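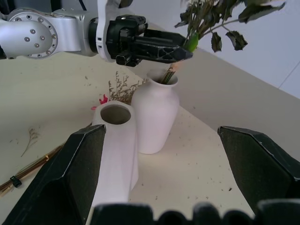 How to put a bunch of flowers in a vase with a narrow neck

Posted by Ji-hoon Wi, 24 December 2018

A bottle vase is beautiful on a table but it is not easy to fill. The neck is small, the stems go everywhere, and when you finally get them inside, the whole bunch leans to one side. I have made this mistake many times, so I write down the way I do it now.

What you need

A vase with a narrow neck
A bunch of flowers, fresh or dried
Green floral tape
Sharp scissors
A long cloth or an old newspaper for the table

Step 1. Clean the vase

Fill it with warm water and a spoon of uncooked rice, close the top with your thumb and shake. The rice goes where a brush cannot go. Rinse two times and leave it upside down until the inside is dry. For dried flowers this is important, as even a little water will make the stems soft and they will smell.

Step 2. Take off the low leaves

Hold the bunch next to the vase and see where the lip comes. Every leaf below this line must go. Pull them down gently with your fingers. With dried stems, use the scissors, because pulling can break them. Leaves that are curled at the top you can keep, I like how they look.

Step 3. Tape the stems

Put the stems together in your hand and turn each new one a little, so they cross like a spiral. Then wrap the floral tape just above the place where the lip will be. Stretch the tape while you wrap - it only becomes sticky when it is stretched. Three turns are enough. If the taped part is thicker than the neck, it will sit on the lip and hold the bunch up.

Step 4. Cut to length

My vase is from Tendby and it is quite low, so I cut the bunch to 60 cm in total. Cut a little at a time. You cannot make it longer again.

Step 5. Put it in

Let two or three of the longest stems go in first and the others will follow them. Bring the bunch in at a small angle, then slowly make it straight. Do not push from the top. If it stops, lift it, turn it a bit and try again.

Step 6. Look from all sides

Walk around the table. If the bunch leans, turn the taped part and not the vase.

If you have also a tall tube vase, you can stand it beside the bottle one and leave it empty. My friend Ladi Shehu puts hers a little in front and to the left, and I have copied this.

Next time I will write about drying eucalyptus at home.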